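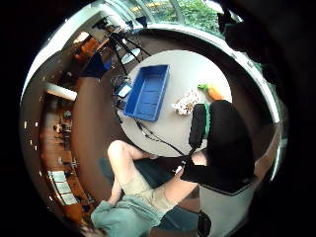 What is the easiest way to keep a small round table clear? Give the loose things one open tray and put them back in it at the end of the day.

GRESTELURA, 10 December 2020 – Home storage firm Tromon said it will begin selling its Medeck line of open-topped plastic trays through Kahsay stores next month. The trays are meant for small tables in shared rooms, where keys, cloths and toys tend to spread out over the day.

The line has 5 sizes, all rectangular, with raised walls on every side. Each tray can be wiped down with a damp cloth. The longest measures 354 millimeters and is made to sit on a side table with space left over for a cup or a plate.

Tromon tried the trays in 99 homes in Grestelura, starting in May. Households were asked to keep one on the table they used most and to put small items into it before bed. Many asked for a lower wall on the smallest size, and the company changed the mold before production.

"People did not want a lid," the company said in a statement. "They wanted to drop things in and find them again in the morning."

Kahsay will carry the trays in blue at first – other colors are planned. The first 100 customers at the Grestelura store will receive a second tray in the smallest size at no charge.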